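Cloltard to Barros Pilgrim Way
Second progress report to the Datus Fund

Dear members of the Datus Fund,

With this report I inform you how the work on the pilgrim way between Cloltard and Barros has advanced in the period from March to August. The first report was mainly about permissions. This one is mainly about the path itself, the two hostels and the people who have walked.

The path

All waymarks on the section from Cloltard to the river chapel are now in place. We placed 216 marks, most of them painted on posts that were already there, with the agreement of the landowners. On the second section, after the river, the marking is not complete. One farmer has asked that the way should go along the edge of his field and not through the middle, and we find this reasonable. The new line is longer but it is drier in winter, and walkers will have a good view of the bell tower of Barros during the last hour.

The footbridge below the chapel is repaired. The handrail was not in our original budget and we paid for it from the amount for printed maps, as you permitted in your letter of April.

The hostels

The hostel in Cloltard is open since May. It has 30 beds, one kitchen and a small room for prayer, where the parish holds evening prayer every Thursday at 7 pm. Guests of any faith or of no faith are welcome to sit there, and many of them do.

In Barros we are behind the plan. The roof is finished and the electrical work is approved, but the showers are not. The plumber could begin only in July and he then discovered that the old drain goes in a different direction than on the drawing. Until the showers are ready, we receive groups there only for a meal and for one night at most, and we tell them the situation when they book.

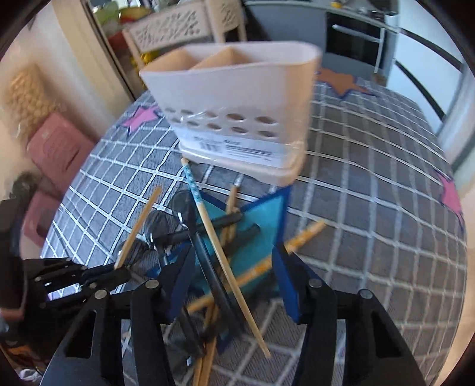

Renske Dalmeijer
Coordinator, Cloltard to Barros Pilgrim Way

The walkers

In the period of this report, 1,058 pilgrim passports were stamped at Cloltard. Roughly half of the walkers came in organised groups, from parishes and from one school. The others came alone or in pairs. We had feared that the groups would fill the hostel and leave no place for single walkers, therefore we keep a part of the beds free until 4 pm each day. This rule has caused some discussion with one travel agency, which would like to reserve the whole house. For the moment we wish to keep it.

Walkers have told us that they would like more benches, a place to fill water bottles on the second day, and the opening hours of the churches written at the door. The water tap is already agreed with the village. For the opening hours we depend on the parishes, and two of them have not answered yet.

Booking

Since June all reservations are made through Etuter. The change took more of our time than we had estimated, because the older bookings had to be copied by hand from the notebook. Now it works well. Some elderly pilgrims still prefer the telephone, so we keep the line open in the mornings.

Money

The spending is within the total of the grant. Two lines are different from the plan: printed maps is lower, for the reason given above, and building work in Barros will be higher because of the drain. I ask kindly if the unused amount for the opening ceremony can be moved to the building work. The parish has offered its hall and will provide the food for the ceremony, so we would need only very little.

Next steps

Before November we intend to finish the marking of the second section, complete the showers in Barros and print the corrected map. The feast day walk will take place also if the showers are not ready, with the night spent in Cloltard. I will send you the programme when the bishop's office has confirmed the hour of the Mass.

The receipts and the updated budget table are sent separately by post. If the fund wants to visit the way, September is a good month for walking and we would be glad to receive you.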